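Progress report to the Fitzsimmons fund, January 12, 2022
From Kaisu Valtonen, assembly lead, Voltmont (Bakbridge works)

Hello all,

You asked for something readable this time, so I'm leaving the spreadsheet to the accounts people and telling you how Flustetar is getting on!

The big news is that the arm has its own bench now, at least in the simulator, and we've been working through the small-parts job on it. I was a bit sniffy about the simulator at first (I like things I can pick up) but it has let all 16 of us on the assembly team have a say before anything gets bolted down. We've done 1,921 simulated runs so far, against the 1,000 we promised you, and people have got into the habit of wandering over at tea break to argue about where the bench legs should go.

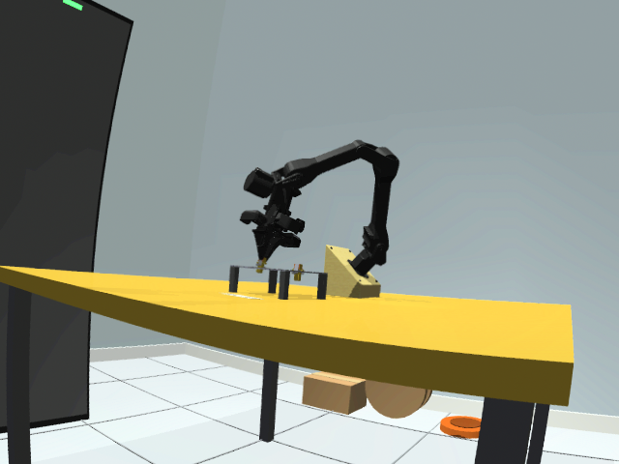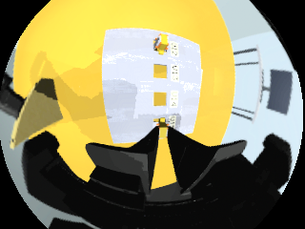 Flustetar in simulation: the arm at its yellow bench, and a close view of the gripper at positions U12 to U15.

What changes for people, then. Fitting tiny parts is the job that gives us sore wrists, and it's what the team most wanted to hand over. Two of our fitters have moved half their week on to setting up and checking runs, and both have asked to carry on with it. The others are less sure - a couple are worried about losing the quiet bench work they enjoy, and I think that's fair. We've agreed that no one gets moved without a chat first, and pay grades stay as they are during the trial.

We're behind on the training notes. I wrote a first go, the fitters covered it in red pen, and the second version is nearly half done.

Still to sort before the end of January: the guarding quote, the night shift's questions, and whether you'd let us move the unspent travel money over to training. Could you let me know on that last one?

Kaisu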